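**Clothing exchange moves to the Paquette Street hall**

The winter clothing exchange will run in January at the Paquette Street hall instead of the library basement. The library is replacing its boiler and the basement is closed until spring. Hours are the same as last year, 10 a.m. to 3 p.m. on Saturday, with drop-off the evening before from 5 p.m.

Last year's exchange took in 2956 items, and 284 households came through the door. Most of what was left at the end of the day was summer clothing and single baby socks. Kerubo Mwakalinga, who kept the tally, asks that people hold summer things for the June exchange this time. The hall has less storage than the library did, and anything not taken has to be out by Saturday night.

What we run short of every year is plain work and school clothing: dark pants, white shirts, black shoes in adult sizes, belts. Several people last winter were looking for something to wear to a new job at the Clovon warehouse or to an interview, and the rack was empty by 11. If you have pants that no longer fit, please look them over before you bring them. Lay them flat in good light and check the seams, the hems and the zipper. Lint and creases are fine. Broken zippers are not, unless you pin a note to the waistband saying so.
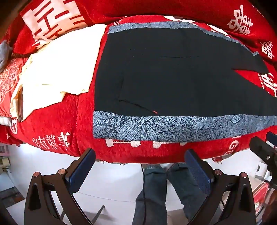
*Black pants laid out on a red blanket.*

Sabina Khondokar will have the mending table again, near the side entrance. She can do hems, buttons and small tears while you wait, and she would be glad of a second sewing machine if anyone can lend one for the day. Heavy coats and zippers go home with Erasto Magesa and come back in 2 weeks.

A few changes to the rules. The limit is now 15 items per person for the first hour, with no limit after that. Bedding is accepted if it has been washed and tied in a bundle – pillows are not, and neither are car seats or bike helmets. Please write the size on a piece of masking tape if the label is gone.

Parking at the hall is tight. The lot behind Vindinora Bakery is open to us all day Saturday, but the two spaces by the loading door must stay clear. The number 6 bus stops across the street.

To help with sorting on Friday evening, call Halima Okoth or leave your name at the front desk. Shifts are two hours and there is soup.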